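Unit 5: Can machines do chores yet?
Handout for March, M. Babaei

Short version – no. The Vultau demo cleared one desk, after 600 practice runs. 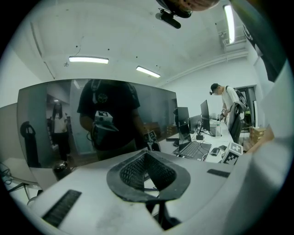

Why is tidying harder than welding?
A weld comes back to the same spot. Clutter never does.

Read Arnaud's Lillton report before class and mark every claim that lacks a failure rate.
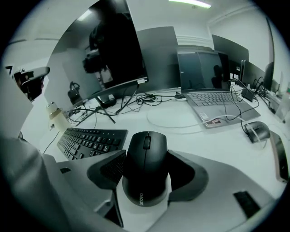 Success rates depend on what gets picked. Gripping a mouse by its sides is the easy part – ask who sorts out the tangle of black cables behind it.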